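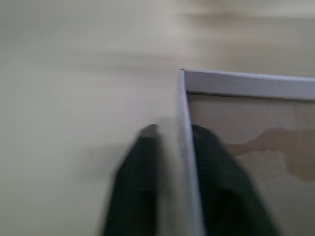
Tsehay Habte wrote to us in January to say that she'd kept every phone box she'd ever owned on top of the wardrobe, that her whole family laughed at her for it, and that she'd like it put in writing somewhere that she was right all along.

Consider it done, Tsehay! You were right, and you've come to the right place, as I've been the person with boxes on the wardrobe for most of my grown-up life (and under the bed, and for one difficult winter in the bath).

About Brenness

Hello! I run Brenness, a small firm that sells second-hand phones in proper boxes. We buy the phone, we check it over, we give it a clean, and then we put it back in a box that fits it, with the tray and the lid and everything else that ought to be in there. If you've got a box and no phone, we'd like that too. People do look surprised when I say so.

It started when I bought a used phone as a birthday present and it turned up rolled in a sock. A clean sock, I'll give them that. The phone worked perfectly well and I still felt daft handing it over. So I went looking for a box to put it in, found one, found I couldn't get just one and had to take a job lot, and ended up with 44 of them in the hall. I sold the rest to people in the same fix as me, and by the time the hall was clear I had a business, more or less.

We moved into the unit on Sidar Lane after that. Gudeta came in as my business partner and took over the phones, which was a mercy for everybody, and I got to stick with what I like best, the packing table.

What we do at the table

Every phone goes face down in the bottom half of its box so we can look at the back one last time. Camera lenses, flash, corners, the bit round the logo where grease likes to sit. Then the lid goes on, and I'm fussy about lids. A good lid goes down slowly by itself with that little sigh of air, and if it drops straight down or sticks halfway it's come off a different box and we go and find the right one. Old stickers get peeled off by hand. Scissors are for parcel tape only and stay at the far side of the table, please, anyone who's packing with me. 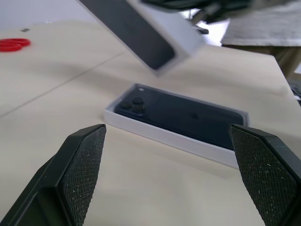

Photo: Brenness, March 2025

We've got our own way of grading boxes, which we call Mirniment (Gudeta's word, he says it means something, he won't say what). Full Mirniment is a crisp box with square corners, a clean inside and a matching lid. Half Mirniment has a scuff or a mark you'd notice if you were looking. Plain Mirniment has been through the wars, and we sell those cheaply to people who only want something to keep the phone in. Whichever one you get, the grade is on your order page before you pay, and if you think I've been too kind to a box then send it back and I'll swap it.

We sent out our 1000th boxed phone last year and there was cake. I packed that one myself and fretted over it far longer than I should have.

Inserts, backs and bits

A lot of what people write to us about is the inside of the box. The white plastic tray with the phone-shaped hollow is the first thing to get thrown away, and without one the phone slides about every time you pick the box up, so we keep trays whenever they come in

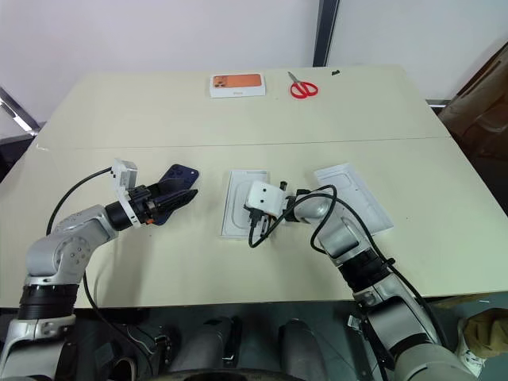 and we keep them sorted by size, on their own shelves, well away from the lids. Same with back covers. Tell us your model and the colour you're after and we'll have a look. If the shelf's bare I'll put your name in the book and email you when one comes in, and I do mean me, there's no automatic anything.

Sending us your boxes

Yes, please! Flat-packed is no use to us, so leave them made up, lid on, and pop smaller ones inside a bigger carton. We pay for postage on anything graded Full or Half. Please check for SIM cards and old receipts first, as I've posted back more of both than I'd like.

Coming to see us

We're at Unit 234, Sidar Lane, round the back by the bike racks. Ring first on extension 2416 and one of us will put the kettle on. If you're bringing boxes, bring them to the side door, it's wider.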